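To: cindeck-readers
Date: Thursday, August 12, 2021
Subject: Re: Minenia reprint - is the lettering different?

A list member wrote:

> Has anyone put the new Minenia hardcover next to the original
> issues? The word balloons in chapter two look wrong to me. Also,
> the page where the harbor floods is now a single page and I would
> swear it used to be a spread. My copies are in a box in another
> state, so I may have dreamed it.

You did not dream it. My copies are in a box in this state, so I spent last night on the floor with them, which my knees will be bringing up for some time.

First, the lettering. It has been redone all the way through, and chapter two is only where it gets loud. The original issues were hand lettered, with that slightly drunken lean to the left that made everybody in Mokberg sound as if they were talking into a wind. The hardcover uses a font. It's a perfectly nice font. I have seen it on a menu. The captions suffer most, because the old ones were squeezed in wherever the artist had left a gap, and the new ones sit in tidy boxes on top of things I used to be able to see. There's a cat on the ferry in issue three that now has a box where its head was.

Second, the flood. It was a spread. In the hardcover it's page 166, alone, and shrunk to fit, with a white band top and bottom. The facing page is the start of the next scene, so the water rises and then you are immediately looking at two people arguing over soup. I can only think that somebody at Sundqvist added the new introduction, pushed every page along by one, and found that the spread now started on the wrong side.
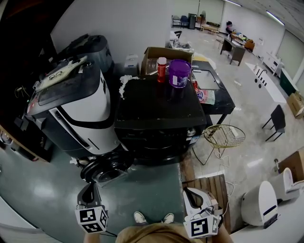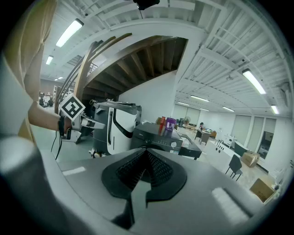 A hand-held gripper in use, with its square black-and-white marker

Third, and you didn't ask, but the colors. The night scenes are darker. I held issue five and the book under the same lamp and the rooftop chase in the book is mostly a rumor. On the other hand the dream sequence looks better than it ever did on that newsprint, and I'm annoyed to have to say so.

What you do get for your money is 228 pages, the short story from the convention booklet, and a sketch section at the back that is mostly hats. The short story is worth having. It was only ever in the booklet, and the last one I saw for sale cost more than my bicycle.

My copy is number 47 of 3,977, by the way, according to the slip glued inside the front cover. A strange size for a print run, and I assume there's a story there involving a forklift.

Should you buy it? If you have the issues and can get at them, no. If they're in a box in another state, maybe wait for November, when the paperback is supposed to come out. The listing says "corrected edition" and doesn't say what is being corrected. I'd like it to be the spread. I expect it to be a typo in the introduction - there are two on the first page.

If anybody has the French edition, could you check whether the cat still has a head?

--
cindeck-readers mailing list
Replies go to the whole list. Please trim your quotes.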